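Home | Projects | Reports | Partners | Contact

2026-02-02
By the Farelmont kit review team

Gretance kit review: progress report to Raltel

We are now past the halfway mark of the grant, and this is the report we have been looking forward to writing. The Gretance kit (arm, two-fingered gripper, cameras and the teaching software) is set up in both of our rooms, and it has been a real pleasure to work with.

As you know, the question you asked us was a plain one: can a small college department with no robotics staff buy this kit and get useful teaching out of it within a term? We think the answer is heading towards yes, with a few things we would want the makers to put right first.

Setting up took us two afternoons. The printed guide is good on the arm and thin on the cameras, and we lost most of the second afternoon to one camera that would not show up in the software until we changed its lead. Zawadzka, the supplier, sent a new lead within the week and has since told us the guide will be rewritten.

The practice station is a toy kitchen. It costs little and it fits on an ordinary bench, and students understand the tasks at once (put the block in the pot, move the sponge to the sink) without a long briefing. We had planned for 200 practice runs by the end of December and finished with 541, mainly down to students asking to stay on after class!

At the play kitchen, with the green block, the yellow one and the steel pot:
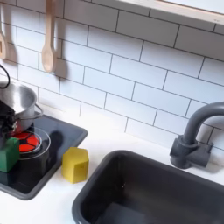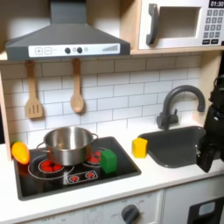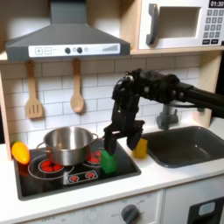
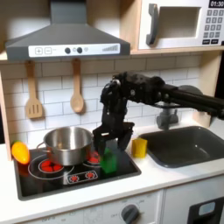

Of the tasks we tried, picking up a single block is the one we would start any new group on. Most students had it within their first session, and the moment when the arm does what they meant it to do gets a cheer every time. Soft items are harder. The gripper closes at one fixed force unless you go into the settings, so sponges get squashed and then spring free halfway across. The makers say a simple slider is coming in the next software update, and we would very much like to test it before the final report.

The replay tool has been the surprise of the project for us. Students can watch a run back from each camera, side by side, and mark where it went wrong. Several groups now do this without being asked, and their written work is much better for it.

Faults so far: one loose joint cover, the camera lead mentioned above, and a software crash when a session goes over 80 runs. We now save and restart before then, and no work has been lost since.

Spending is in line with the plan. The only extra cost was a second set of blocks and play food.

For the next period we will bring in a further group of 8 students who have never used the kit, to see how far they get with the guide alone. We will also try the drawer and door tasks, and draft the buying advice for other colleges. We would be glad to have someone from Raltel sit in on a session, and have a go on the arm too.

Last updated: 2 weeks after end of reporting period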